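Print this page
E-mail this entry

Thursday, October 24, 2024

Reservoir at Grodby down 2 cm since yesterday's reading. Gate three still closed. Worked the morning on the spillway chapter and got as far as the second revision of the design flood. 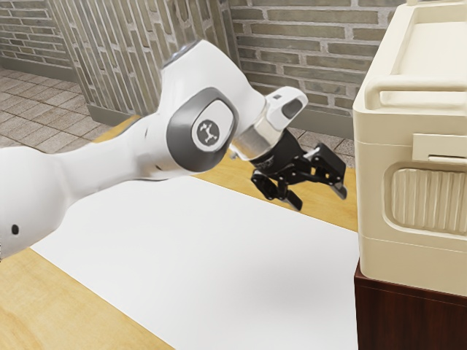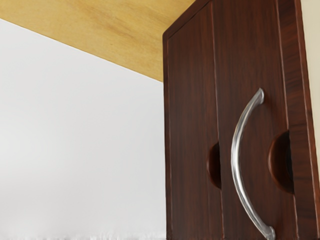 Pale counter and white arm in the first, dark wood cabinet in the second.

The original scheme, drawn up by Pivetti, was for a straight gravity dam with 16 monoliths and a free overflow crest in the middle. The contractor's site log puts the first concrete in March, on the left bank, before the river was diverted. The diversion tunnel was sized for a 20-year flood. A larger one came through while the center blocks were still low, and the forms on two of them were lost. The log gives this one line.

What I had wrong until today is the foundation grouting. I had assumed a single curtain under the upstream heel. The section drawings show a second, shorter row below the gallery, added after the leakage tests in the right abutment. That explains the odd drill footage in the Mendoza invoices, which I had been treating as a billing error. Need to go back and fix the table in chapter four and the note under it.

Afternoon on the resettlement files. The village of Jilholm was moved in two stages. The lower street went first, the church and the mill after the valley road was rerouted. Compensation was paid by floor area and took no account of orchards or wells. Letters of complaint run to 100 pages, mostly about the wells. The replacement supply was piped from the reservoir itself and had to be shut off whenever the level fell below the intake.

Still missing: the uplift pressure readings for the first filling, and a legible copy of the abutment geology sheet. Wrote to the archive again about both.

Tomorrow the gate hoist drawings, then the sediment survey.

Print this page
E-mail this entry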